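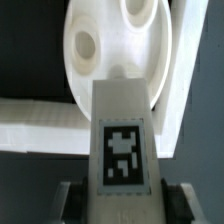
**Thread: Round white plastic parts, the kind with collared holes. How do you sort and store yours?**

**marlowe_bench**

Hi all, I've been reading this board since March and finally have something to ask. I took over a big lot of molded plastic odds and ends from Otakar Kollár when he closed up his repair bench in Dorthorpe, and a good share of it is round white pieces: covers, cups, caps, flanges, whatever the right word is. Plenty of them have holes with a raised collar, and hardly any have a part number I can read. He kept them all in one enormous drawer and knew each one by feel, bless him, but I don't have his hands or his memory!

I counted them last night with a cup of tea (well, two cups) and there are 857. I have 12 shallow trays and one shelf. Would you sort by outside diameter, by hole size, or by what you think they came from? I'd love to hear how other people live with this stuff.

**pennyfeather**

Oh, welcome! What a lovely mess to inherit. I went through the same thing when my uncle's shop in Datov was cleared out, and I'd say outside diameter first, always. Cut a strip of cardboard with notches in it, slide each part along until it fits, and drop it in the tray with that number. You can do it in front of the television. I got through most of mine in one rainy week and enjoyed it more than I expected to.

After that, split each tray by how many holes the part has. Don't get fancier than that on the first pass or you'll still be at it next spring.

**gasket_hal**

I'm going to disagree with Penny, with affection. Diameter is the thing you can measure easiest, sure, but when somebody comes to you needing a part, they almost never tell you the outside diameter. They tell you what pipe or shaft or cord has to go through it. So the hole is what matters. Measure the inside of the collar and sort by that.

I did it Penny's way years ago and ended up emptying every single tray each time I wanted something.

**pennyfeather**

Hal, you and I have had this conversation before and I'll say what I said then: half the time the holes on one part aren't the same size as each other. Which one are you filing it under?

**gasket_hal**

The larger one. And I write the smaller one on the tag.

**tinwhistle105**

Can I put in a word for what you keep them in? Please don't stack glossy white plastic face to face in a deep drawer. The rims rub, and after a while you get gray scuffs all over the nice side. I lay mine rim down on a sheet of that thin packing foam, one layer to a tray. The trays I use are the Olora ones, which slide well, though I've had lids crack on me in the cold garage. A friend swears by Kuruc boxes. They cost more and I can't say I've noticed a difference.

Also look around the outer edge and inside the collar with a flashlight held low. Molded numbers are often so shallow that you only catch them when the light comes from the side. A soft pencil rubbed over thin paper works too, the way kids do with coins.

**marlowe_bench**

The pencil trick is a treat! I tried it on a handful after supper and got readable characters off three parts I'd have sworn were blank. My paper was too thick for the smallest ones, so I'll pick up some tracing paper.

I'm leaning toward Hal's way for anything with a collar, and Penny's for the plain ones. Is that going to annoy everybody equally?

**gasket_hal**

It annoys me a little. It'll work fine, though. Put a different colored label on the two sets so you're not standing there wondering which system you're in.

**pennyfeather**

I think that's sensible, and I'm only slightly sulking. One more thing from me: wash them before you sort, in warm water with a drop of dish soap, and let them dry on a towel overnight. Old dust gets down in those stepped collars and throws your calipers off. An old toothbrush is good for the corners.

**tinwhistle105**

Agree on the washing. Skip the dishwasher. I lost a whole tray of caps that way and they never sat flat again.

**marlowe_bench**

No dishwasher, noted. First batch goes in the sink tomorrow. Does anyone have a spare set of pin gauges they'd part with, or do you all just use calipers for the holes?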